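Court Observers Wanted for the Festthorpe Misdemeanor Project

The Belhaj Legal Fund is looking for people to sit in on criminal court hearings in Festthorpe and to write down what happens there. The observation period begins in May and continues for 14 weeks. We pay a stipend, we give training, and you do not need a law degree.

Background

Last year our office received 367 calls from people who were charged with a low-level offense in the county: trespass, disorderly conduct, blocking a roadway, failure to obey an officer. Many of these calls came after protests and neighborhood disputes. The callers told us very different stories about how the prosecutor treated their cases. Some had the charge dropped at the first appearance. Some were offered a plea in the hallway, a few minutes before they stood in front of the judge. Some returned to court four or five times for a matter that finished with a small fine.

The court record does not show most of this. It shows the charge, the date and the result. It does not show if the defendant had a lawyer beside him, if an interpreter was present, or how long the judge spoke with him before accepting the plea. For this we need people in the room.

What observers do

You will attend the morning session, which opens at 8:30, two times per week. Hearings are open to the public, and you will sit on the public benches like any other visitor. For each case you fill in one paper form of two pages. The form asks for the charge as it was read out, whether bail was discussed, what each side requested, and what was decided. There is a free space for notes, and we kindly ask that you use it.

In the afternoon of the same day you enter your forms in our online system. Most people need 90 minutes for this at the beginning and less after some weeks.

You do not speak with defendants, witnesses or lawyers about their cases. If somebody asks you for legal help, you give them our phone card and nothing more. This rule is strict, and we have ended the work of observers who did not follow it.
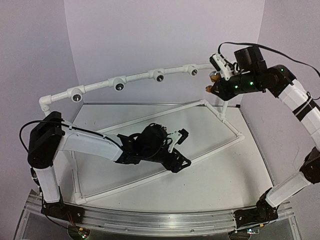

Asnakech Tilahun wrote to us after her season that the hard part was not the law at all, it was to keep the pen moving when three cases are called together and the judge is already asking for the next one. She recommended that new observers learn the abbreviations before the first day, and we have now put the list in the front of the training booklet.

Who can apply

We welcome applications from persons who:

are at least 18 years old and live within reach of the Festthorpe courthouse
can read and write English well enough to take quick notes
can commit to the full period, apart from one week of absence
are not employed by the court, the police, the public defender or the prosecutor
have no open criminal case in the county, and no close relative with one

A past conviction is not an obstacle. Several of our best observers have stood on the other side of the rail, and they notice things which others miss. Knowledge of Spanish, Amharic or Arabic is very useful, but it is not required.

If you are a law student, please check with your school before you apply. Some schools count this work toward a public service requirement and some do not. We can sign the form, but we cannot ask for the credit on your behalf.

Conditions

There are 27 places. The stipend is paid every two weeks and is the same for everybody. We also pay bus fare and parking against a receipt. Lunch is not included. Phones must be switched off in the courtroom, and laptops are not allowed on the benches, so all notes are made by hand.

Training takes place over two evenings at our office on the second floor of the Ristau Building, from 6:00 to 8:30. Both evenings are obligatory. The first one explains the steps of a misdemeanor case, from the charge to the sentence. On the second one you practice with the form, using recordings of hearings. Remedios Salazar leads the training, and Ehab Amrani will explain the online system.

How the information is used

Names of defendants are not published. The forms are kept in a locked cabinet, and the data are compared with the public docket by our partner, Kurora Research. The final report will go to the county board, to the chief judge and to the prosecutor's office at the same time. The prosecutor's office has received a copy of our form and was invited to comment on it. Their comments changed two of the questions.

We are not working for or against any candidate in the prosecutor election. Observers are free to have their opinions and to vote as they like, but please do not wear campaign buttons or shirts in court.

How to apply

Send us one page, by e-mail or by regular mail, with your name, your phone number, the mornings on which you are free, and some lines about why you would like to do this. A resume is not necessary. If writing is difficult for you, call the office and ask for Ayantu Birhane, who can take your application by phone between 10 a.m. and 3 p.m.

We will invite suitable applicants to a short conversation of 20 minutes. Everybody who applies will get an answer, also when the answer is no. Questions about access for wheelchair users, or about other needs in the courthouse, may be sent to Asmaa Cherkaoui at the same office.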